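Sweets wanted for the March social

The tea table at last month's social ran out of sweets well before the raffle, so we are asking for more this time. Jayanthi Shenoy is collecting on Monday evening in the Pisharody Room, and anything wrapped and in date is welcome. Please leave out loose chocolates, as they melt by the radiator.

Bags go in the wire basket with the wooden base, next to the dish rack. 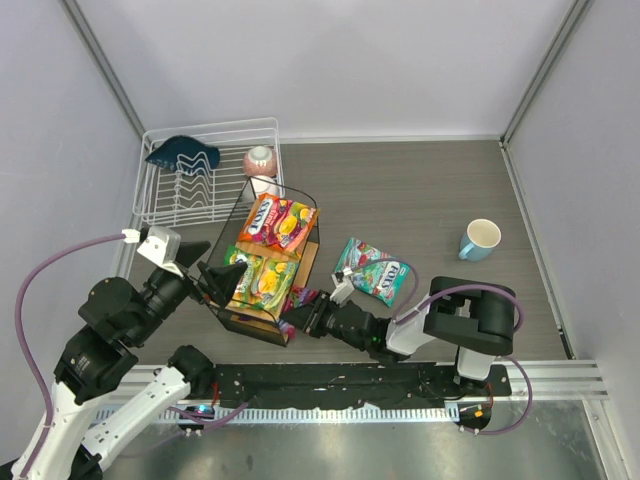

Last time we had 100 people through the door and this time we have sold 200 tickets, so one bag from each household would see us right. Fruit sweets go first. Mints tend to come back to the cupboard, and we still have plenty of those.

Tanko Akande has asked that bags stay sealed until the day. He will open them at 2 and share them out between the tables. If you have an allergy, ask him for the packets, which he keeps until everyone has gone home.

Rekha Pinto is washing up and would be glad of another pair of hands. Bowls and dishes go back in the rack to drain and do not need drying.

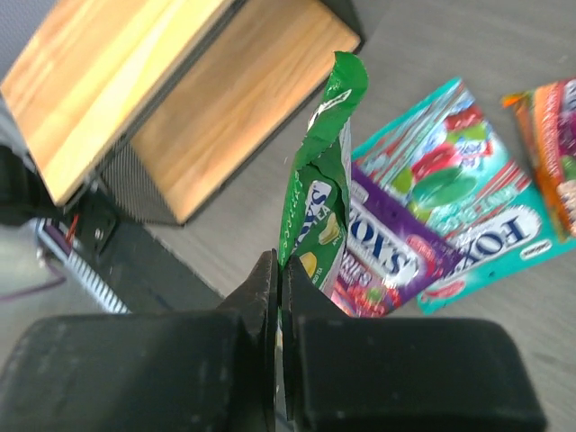 Iced tea sweets in the green packet, with Fox's Berries beside them.

Raffle prizes should go to Mereana Hinds and not in the sweet basket. Tickets are still on sale at the door.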